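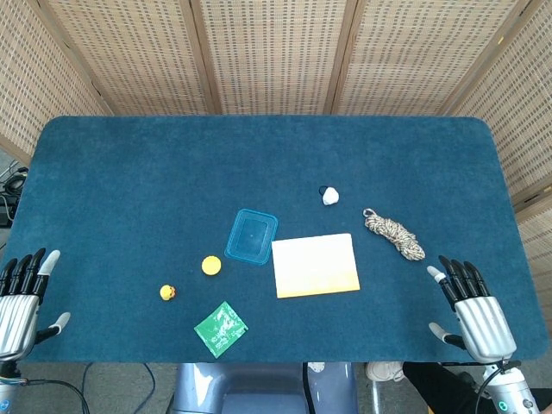

The folding screen came back to Dorkadier by way of the spare room. Jamshid Sadeghi bought his in April for $90, to hide a water heater, and ended up sorting his household odds and ends in front of it.

"I had drawers I couldn't close," he says. "Rope, lids, envelopes, all in together."

His method is plain. One drawer gets emptied onto a cloth-covered table. Things that tie go in one box, things that hold other things go in a second, and paper goes in a third. Anything he can't name waits on the windowsill for 3 weeks.

Sadeghi likes a woven screen because it folds flat and lets some light through. He checks the hinges before buying and avoids frames that wobble when opened. Rope he coils and twists on itself, with a loop left at one end for a hook.

He has two drawers left to do, both in the kitchen.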